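Shop notebook, November, late afternoon

Finish trials, round whatever we're on now. Picking up from the page with the coffee ring on it.
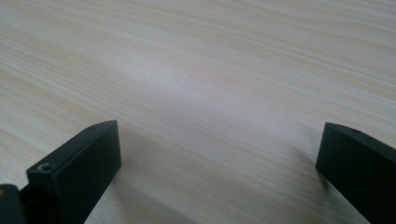 So the Dreltero water-based is winning, and I'm a little annoyed about it because I bought two cans of the other stuff! The Solico oil looks gorgeous on the walnut offcuts (really deep, kind of glowing) but it went yellow on the maple within a couple of weeks, and the whole point of the Renden job is that the shelves stay pale. The client was very clear on that. She used the word "oatmeal" three times on the phone.

Where things stand with the test boards: I cut 27 of them from the same maple, all sanded the same way up to 220, and wrote the batch on the back in pencil. Please stop using marker on the backs, it bled through on the thin ones and now I have a lovely purple 7 showing on a board I wanted to show people. Job number for all of this is 3493, so if you buy anything for it put that on the receipt.

Water-based, first coat: raised the grain like crazy, as expected. I wiped a few boards with a damp rag beforehand, let them dry overnight and knocked them back with worn 320, and those came out so much nicer that I'm not going to bother with the untreated ones anymore. Second coat went on with the foam brush. Third with the cheap pad applicator, which left little lines at the ends where I lifted off. Need to practice that, or go back to foam.

Oil: wiped on, waited, wiped off, same as always. Smells great. Rags are hung over the rail outside, NOT in the bin, and whoever balled one up on the bench last time, please don't do that again, it scared me.

I also tried the Monti hardwax on some leftovers. Nice feel, almost like soap, but I put a wet glass on it overnight and got a ring. It buffed out mostly. For a bookshelf that's probably fine, for the desk part I wouldn't risk it. (The desk was added to the job after we quoted, by the way, so somebody remind me to redo the numbers. I had $335 down for finish and sandpaper and that isn't going to cover it.)

Scratch test was just me with a key and then a fingernail. Very scientific. The water-based held up best, oil showed the key marks right away but I could rub more oil in and they nearly went away, so there's an argument for it if the client is the kind of person who'd do that. I don't think she is.

Things I still want to check:
Whether the window boards darken any more. They've been up 7 days and the others in the drawer are the comparison, so please leave the drawer shut.
Whether a coat of dewaxed shellac underneath warms it up too much. I have a feeling yes.
Hot mug on the water-based, once it's had proper time to cure. Last time I got impatient and left a print.

Also the dust filter is making that ticking noise again. I took the cover off and put it back on and it stopped, then started again during lunch. Will look at the bearing tomorrow morning before I spray anything.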